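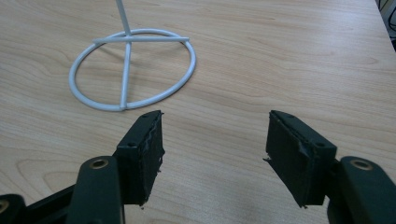
What does a robot safety certificate tell you about the robot in your building?

Less than most buyers think. It tells you that a particular machine, set up in a particular way, met a particular set of rules on the day it was checked. Change the tool on the end of the arm, move the bench or speed up the job, and you need to look again.

About Flullside

Flullside is a small practice that reads robot rules for a living. We go into workshops, packing rooms, college labs and test kitchens, compare what is written down with what people do, and report the difference. We have 11 staff and two offices, one above a bicycle shop and one in a former school.

We don't build robots or sell them. We take no commission from anyone who does, and we have turned down work where the fee hung on a favourable report. It has cost us clients. Bauerfeind, our rulebook, is free to read, and we publish the changes to it whether or not they make us look good.

How we started

Constanza Villalba spent 17 years checking machinery for insurers before she set up the practice. Her complaint was simple: she kept being handed thick risk assessments for jobs that had changed since they were written. One of them described a guard that had been taken off and never put back. Every page was signed.

Han-gyeol Shim joined in the second year and runs our work on hand-held and bench-top tools, a corner of the trade where written rules are thin and suppliers' promises are not. He wrote most of the chapter on grippers and still argues with parts of it.

What we look at

Mostly dull things. Whether the work area is clear before a job starts. Whether light objects on a table are fixed down or free to tip. Where cables run. What state the gripping pads are in, who decides when they are replaced, and whether that person knows it is their decision.

Pads come up in nearly every report. A worn pad holds differently from a new one, and a force setting chosen with fresh foam may be wrong later on. We ask for a written wear limit with a photograph beside it. "Replace when necessary" is not a limit and we mark it as missing.

We also ask to see the stop procedure carried out by whoever is on shift, without notice. We do not accept the supervisor doing it for them.

What we don't believe

We are wary of the word "collaborative" when it is printed on a box. The job is safe to share with people or it isn't, and the box doesn't know what the job is.

We are wary of checklists too, our own included. The first edition of Bauerfeind had 24 checks for a single bench. When we went back to the sites using it, we found sheets filled in before the machine had been switched on. The present edition has 11 checks and each one needs something written, as a tick is too easy. We think this is better. We haven't yet got enough returns to say so firmly.

And we doubt anyone who says that good practice costs nothing. It takes time, and somebody has to be paid for that time.

Working with us

A first visit takes a day. You get a draft report, you may correct facts but not findings, and the final version follows. Repeat visits are shorter. Parkurura, our training course, runs at both offices and on clients' premises for groups of up to 17. There is no exam and we don't give out a badge at the end, although we are asked for one every time.

If you want a logo for your website, please go elsewhere. If you have bought a robot and would like someone to read the paperwork before you rely on it, write to the office and tell us what the machine does, what it holds and who stands near it. Han-gyeol reads the first enquiries himself. Replies are slow in December.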